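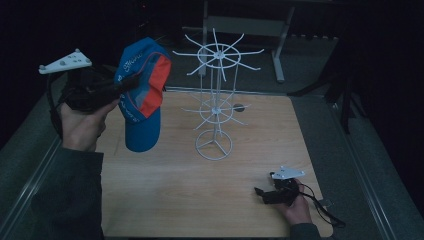 Figure 1. Two-tier wire spinner rack on a wooden tabletop.

Card Sales in Small Shops: Effect of Display Position
Réka Bozsik and Hélder Rebelo
August

1. Background
Greetings cards take up little floor area and are often bought on impulse. Shop owners in Graldale told us that they place card displays by habit. Our project tested whether the position of a display changes the number of cards sold.

2. Method
Two shops took part, Vida (gifts) and Provel (stationery). Each was given 300 cards in 40 designs, all at the same price. The display stood beside the till for the first half of the trial and near the entrance for the second. Staff recorded each sale on a tally sheet and restocked before opening. Designs were not changed during the trial.

3. Results
Vida sold 210 cards in total and Provel sold 100. In both shops more cards were sold from the till position. The difference was larger at Vida, where customers queue along one side of the counter. At Provel the queue forms away from the till and the gain was small.

Birthday designs sold best in both positions. Blank cards sold slowly throughout — slower than either owner had expected.

4. Limitations
The order of the two positions was the same in both shops, so any seasonal change is mixed in with the effect of position. Footfall was not measured. One tally sheet from Provel was incomplete and the missing sales were taken from the till roll.

5. Further work
A repeat trial should swap the order in one shop and record footfall at the door. We thank Inger Fogh for checking the tables.

Contact: Samira Khalaf, project tutor | © The authors | Back to top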